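Amley Community Help > Health & Appointments

Second dose: booked at a different site than the first one, is that ok??

Posted by dirkska_mom

Hi all, quick one, typing this on my lunch break so sorry for the mess.

Got my first shot at the Bandevlow sports hall in December. They gave me a paper card with the date and a batch sticker on it, and told me I'd get a text for the second one. 28 days later, no text. Called the hall, phone just rings. So I went on the county booking page and it let me pick a slot, but only at the Mladenović clinic on the other side of town. 8:40 in the morning. Fine, I took it.

Now my sister in law says you HAVE to go back to the same place or they won't have your record and they'll turn you away at the door. I can't really take a morning off work just to be turned away. Also the confirmation email says "dose 1" not "dose 2" which is freaking me out a little.

Things I'd like to know
- does it matter that it's a different building
- do I need to cancel anything at Bandevlow (I never had a booking there, just the card)
- is the "dose 1" thing a problem
- can I bring my 3 year old, no sitter that early

Thanks in advance. My reference number ends in 1123 if anybody from the county reads this, lol.

Radka Jurić

Went through the same thing with my dad, so let me take these one at a time.

Different building: fine where I am. Both sites were on the same county list and the person at the desk found my dad by name and birth date. What they did care about was that the second shot was the same vaccine as the first. Check your card, the name is on the line over the batch sticker. Then check the confirmation email, it should name the one they're giving that day. If the two don't match, call before you go. Do not just show up and hope.

Bandevlow: if you never booked you have nothing to cancel. The text you were supposed to get is only a reminder with a link. Ours never came either. I think they had his number down wrong, one digit off. Ask them to read your number back to you when you check in.

The "dose 1" thing: I would fix this one ahead of time. The form asks "have you had a previous dose" about halfway down and it defaults to no, super easy to scroll past. My dad's said the same. I used the change link at the bottom of the email, switched it to yes, typed in the date off the card, and a new email came in a few minutes. Kept the same slot. If you don't have the change link, call the county line, not the hall. I was caller number 57 in the queue, so put it on speaker and go do dishes.

Kid: call the clinic and ask. When we went there were a few little ones in the waiting room and no one said a word, but that was a slow afternoon and rules change. Bring something for the fifteen minutes you sit there afterwards. Mine is happy with any kind of chunky nuts and bolts set.

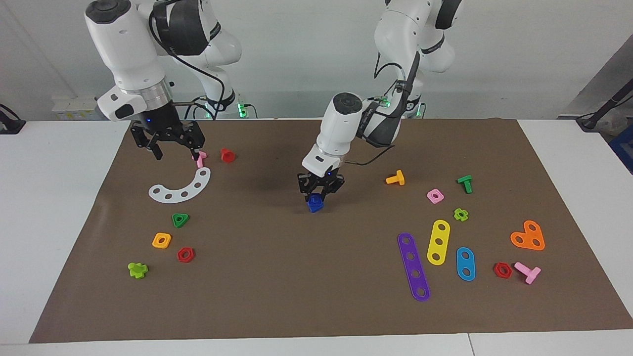

Plastic nuts, bolts and flat plates on a brown mat.

Small parts warning obviously, pick the big pieces for a 3 year old and leave the rest home. Count on them ending up under a chair.

What to take with you: the card, photo ID, the email (printed or on your phone, they scanned my dad's phone ok). Short sleeves. Write down any meds you're on, plus allergies, they ask and you will blank on the names. If you had a bad reaction the first time tell them before you sit down, and if it was a serious one call your doctor first, don't wait for the day.

Oh and take a picture of the card front and back tonight. My dad put his through the wash. 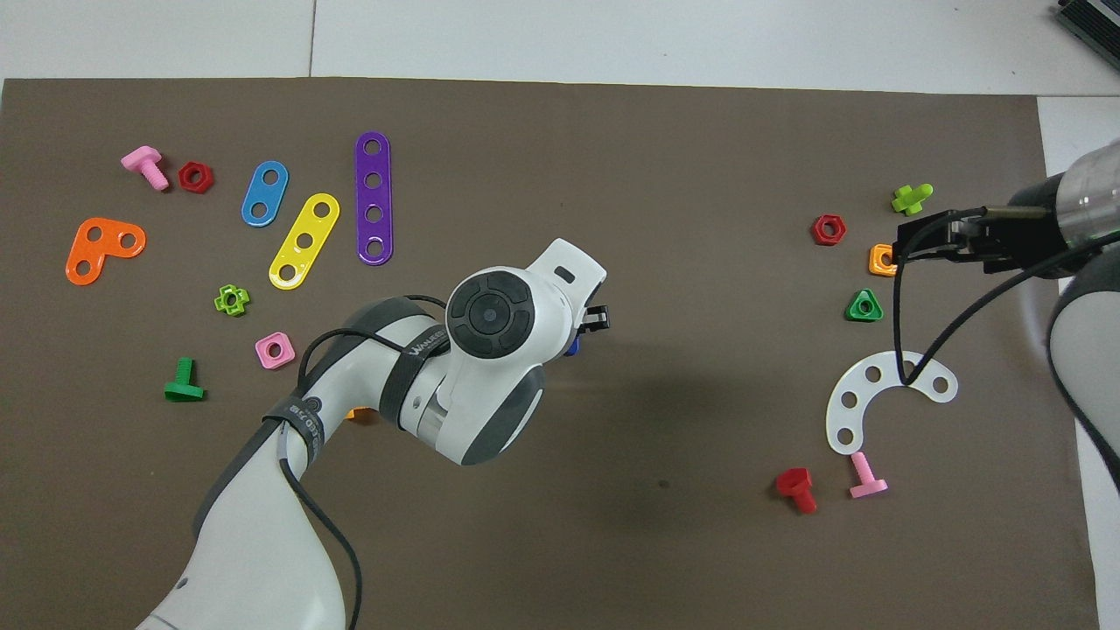
One more thing on the timing. You're going to be past the date on the card by the time you get in there. My dad was too, some days over, and the nurse just gave him the shot and wrote the new date down, he didn't have to start over. But he's not you, so if you're worried ask the pharmacist, they're quicker to get hold of then the doctor around here.

parkside_walt

Got mine at two diffrent places, no problem. Show up ten min early, the lot at Mladenović is tiny. Street parking on the Amley side is free till 9.

tuckerbean

Not sure I agree with the above about just changing it online?? I tried the change link and it cancelled my whole appointment and gave the slot away. Had to rebook for two weeks later. Maybe they fixed it since. I'd phone. Also they were out of the one I needed the first time I went so ask about that while you have them on the line.

dirkska_mom

Thank you!! Called, on hold 40 min, but they switched it to dose 2 and I still have the 8:40. Vaccine matches the card. She said the kid can come if he stays in the stroller, so wish me luck with that. Still no text from Bandevlow btw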